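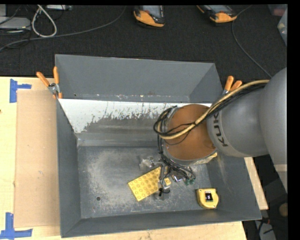 Worn paint on the sloping inside of a metal bin.

Why Paint Wears Off
Materials Around Us, Part 6
Written by Saranya Naidu. Checked by Vlastimil Vávra.

Paint is a thin layer of solid material stuck to the surface of something else. It starts as a liquid or a powder. When it has hardened, it is called a film. Most paint films are thinner than a fingernail, and a film that thin can be damaged in several ways.

What is in paint?

Liquid paint is a mixture. The main parts are:

Pigment. A fine powder that gives the paint its color. White paint often contains a pigment called titanium dioxide.

Binder. A sticky material that holds the pigment grains together and grips the surface. When the paint dries, the binder becomes a solid. Many binders are kinds of plastic.

Solvent. A liquid that keeps the paint thin enough to spread. In many house paints, the solvent is water. It leaves the paint by evaporating, so it is not part of the finished film.

Additives. Small amounts of other materials. Some stop mold from growing in the can. Some stop bubbles from forming.

How does paint hold on?

The grip between paint and a surface is called adhesion. It works in two main ways.

The first is mechanical. Seen through a microscope, even a smooth surface has pits and ridges. Wet paint flows into the pits and hardens there. The hardened paint is then locked in place. Painters often rub a surface with sandpaper before they start. The sandpaper makes scratches, and the scratches give the paint more places to hold.

The second way is by attraction between molecules. Molecules are the very small particles that most everyday materials are made of. When the molecules in the paint are close enough to the molecules in the surface, they pull on each other. Dust or grease keeps them apart. Paint put on a greasy surface has weak adhesion and may come off in sheets.

A first coat called a primer is often used under the colored coat. It is made to grip the surface well and to give the next coat something to grip in turn.

How thick is it?

Paint thickness is measured in micrometers. There are 1,000 micrometers in a millimeter. Rachid Soliman tests painted metal at a workshop in Okthorpe. A steel sheet he measured for this page had 2 coats of paint, with a total thickness of 107 micrometers. That is a little more than one tenth of a millimeter.

What is abrasion?

Abrasion is wear caused by rubbing or scraping. When a hard object slides across paint, small points on the object press into the film. Each point cuts a groove or pushes a little of the film aside. One rub removes very little. Many rubs in the same place can remove the whole film and leave the metal bare.

Three things affect how fast this happens:

Hardness. A hard object cuts into a softer film. A steel bolt marks paint more easily than a rubber ball does.

Force. The harder two surfaces are pressed together, the faster they wear.

Grit. Sand and dirt trapped between two surfaces act like loose sandpaper.

Wear is usually uneven. On a stair rail, the paint goes first where most hands hold it. On a playground slide, it goes first where people sit and slide.

Chips, cracks, and flakes

Abrasion is not the only kind of damage. A sudden knock can break off a piece of paint all at once. The missing piece is called a chip.

Paint can also crack. Most materials get slightly larger when they warm up and slightly smaller when they cool down. Paint and the material under it do not always change by the same amount. The film is stretched and squeezed, and old, stiff paint may split. Sunlight makes this worse by breaking down some binders. If water gets in through a crack, it can weaken the adhesion, and the paint starts to flake.

Does it matter?

Often it does. Paint keeps water and air away from the metal. Bare iron or steel that meets both of them can rust. Rust takes up more room than the metal it came from, so it can push up the edges of the paint nearby and spread beneath them. Aluminum does not rust. It forms a thin, hard layer called an oxide, which helps protect it.

Try it: a rubbing test

You need two clean flat stones, washable poster paint, a brush, a cotton cloth, and a piece of fine sandpaper.

1. Paint one side of each stone. Leave them to dry overnight.
2. Rub the first stone with the dry cloth, using 20 strokes.
3. Rub the second stone with the sandpaper, using 20 strokes. Press as hard as you did before.
4. Compare the stones. Look at the high parts and the low parts of each one.

Write down which stone lost more paint, and where.

Safety: use only paint you put on yourself. Do not scrape or sand old paint on walls, doors, or furniture. Some old paint contains lead, which is poisonous.

Words to know

Abrasion: wear caused by rubbing or scraping.
Adhesion: the grip between two materials.
Binder: the part of paint that holds it together.
Film: a thin layer of hardened paint.
Micrometer: one thousandth of a millimeter.
Pigment: the powder that gives paint its color.

Page last checked 4 April 2026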